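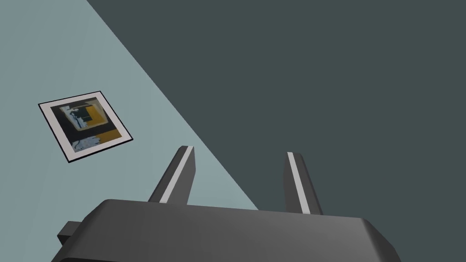 Good Habits for a Small Robot Arm in the Home Workshop

I've had a little arm on the end of my bench for long enough now that I've made most of the mistakes, and a fair number of you wrote in after the February page asking what rules I go by. So I sat down on Sunday with a pot of coffee and wrote them all out. Some of these come from the manual, some from my friend Jahangir Talukder, who worked with much bigger machines than mine, and a couple are simply my own fussiness.

Before you switch on

Clear the arm's whole reach, and I do mean the whole circle, including the part behind it where you like to set your mug. Mine is a Clunimwood kit and it reaches 708 mm, so I put a strip of masking tape on the bench and the floor at that distance and added a hand's width for good measure. When it has power, people stay on the far side of the tape. That goes for the dog too.

Put the stop button where your free hand already rests. Press it once at the start of every session to make sure it does its job, then release it and carry on. Keep in mind that on some kits the arm will sag when you hit the stop, so don't get in the habit of holding your fingers under it!

Try it on the screen first

Any new move gets run in the simulator before it goes anywhere near the bench. You don't need a fancy setup for this. A plain surface, one flat square to aim for and the gripper will teach you plenty, and you can bump the tabletop all afternoon without buying a new finger pad. Watch the edge of the table especially. I like to give the gripper a clear line that doesn't swing out over the drop, so that if it lets go of something early, it lands on the bench.

Then run it for real at 20 percent speed. Rodrigo Mendes wrote to say he thinks that's overly cautious, and he may be right for his shop, but I have grandchildren in mine.

Picking up flat things

Cards, photos and thin tiles are a nuisance for two-finger grippers, and squeezing harder is the wrong cure. Raise the piece on a scrap of foam so the fingers can get under the edges, or let the corner hang over the side of a block. If the piece sits crooked, turn the gripper to match it before you come down (I used to straighten the card by hand with the power on, and I'm not proud of it). Set the grip as light as will hold, and go up a little at a time.

Looking after the pads

Wipe the finger pads with a barely damp cloth and let them dry. Sawdust is the worst thing for them. I swap mine after 44 hours of running time, a number I got from the Amaral booklet that came with my spare set, but look at yours and judge for yourself.

Keep a notebook

Date, what you ran, what speed, anything odd. An old school notebook on a string is fine. When the elbow on mine began to tick, I could go back and see that it started right after I'd changed a cable tie.

If you share your workshop, write the rules on one sheet and tape it at eye level by the switch. And pull the plug before you change a tool, even a quick change.

Next time, clamps and what to do about cables that snag.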